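Home | Stories | Poems | Submit | About

The Pink Sheet

by A-yeong Sung

My aunt left me the key to her apartment in Jamudport and a note that said only "start with the small room." That was it! No love, no good luck, no word on where she'd hidden the good scissors. I'd come 11 stops on the Geum line with an empty suitcase and a bag of tangerines, and I was already out of breath from the stairs.

Apartment 702. I'd spent every summer there until I was twelve, and I still put my shoulder to the door before I turned the key, the way you had to. It didn't need it anymore. Somebody had fixed it, so I more or less fell into the hallway.

You have to understand that my aunt threw nothing away. She had jars from before I was born. She kept the ribbon off every cake box (she said she'd sewn curtains with them once, which I never believed, and then one day I found the curtains). When she moved in with my cousin Eseo in April she took one bag, and the rest stayed put, waiting for someone with more patience than me.

I called Eseo from the kitchen.

"Have you started on the small room?" she asked.

"I'm working up to it."

"You're eating, aren't you?"

I was eating. Tangerines are messy and I'm not going to apologize for that – not to Eseo, who once left a whole fish in my car.

"She wants the Pristeo tin," Eseo said. "It's the only thing she's asked about. Everything else you can keep or toss."

The Pristeo tin! I hadn't thought of it in years. Mints came in it originally, big chalky ones, and after the mints were gone my aunt used it for what she called her emergency money. We were forbidden to touch it, so of course we touched it constantly. Once we counted what was inside and got 400, all in small bills, and I felt like I'd robbed a bank just from knowing.

So I went to look.
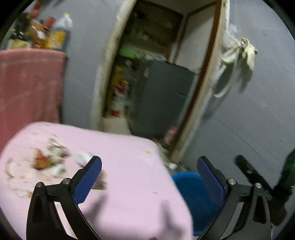
The pink sheet, the blue bucket, and the doorway I kept putting off.

I'd love to tell you I was methodical. I stood by the pink sheet with all those scraps on it and thought, well, first I'll clear this. Then I got distracted by the shelf, because a shelf that full is like a conversation you can't get out of. I picked up the red bottle and put it back down. I moved the rose-colored towel over and moved it back again. It had hung in that spot in every summer I could remember, or one just like it had.

By then it was getting on for four in the afternoon, and I said out loud, "All right, I'm going in," as if the closet might want a warning.

It took me ages. There were bags inside of bags. I found a school photo of Eseo with terrible bangs, which I put straight in my pocket for later use. I found an umbrella with no cloth on it and a stack of letters tied in cake ribbon, and I sat down on the floor with those for a while, even though I knew I shouldn't. They were from my mother. She'd written to her sister every week the year I was born – mostly about the price of things, and how I wouldn't sleep.

The tin was behind the letters.

It was lighter than I expected. I shook it and nothing rattled, and my heart sank a little, and then I opened it. No money at all. Just a folded list in my aunt's square handwriting, every line a date and an amount and a name. Eseo, school shoes. Eseo, tooth. A-yeong, train. A-yeong, train. A-yeong, train. I ran my finger down and counted 43 lines, and more than half of them were me, coming and going, every summer, when I'd always thought my mother paid.

I called Eseo back.

"Did you find it?"

"I found it."

"Is there money in it?"

"No," I said. "She spent it."

I could hear my aunt in the background asking whether I'd eaten. Eseo told her yes, tangerines, and my aunt said that wasn't a meal, and to look in the cupboard over the sink, where there would be noodles.

There were noodles. I put the water on and went back for the letters.

14 likes | 3 comments | Share this story

Contact us | © the author, all rights reserved | Back to top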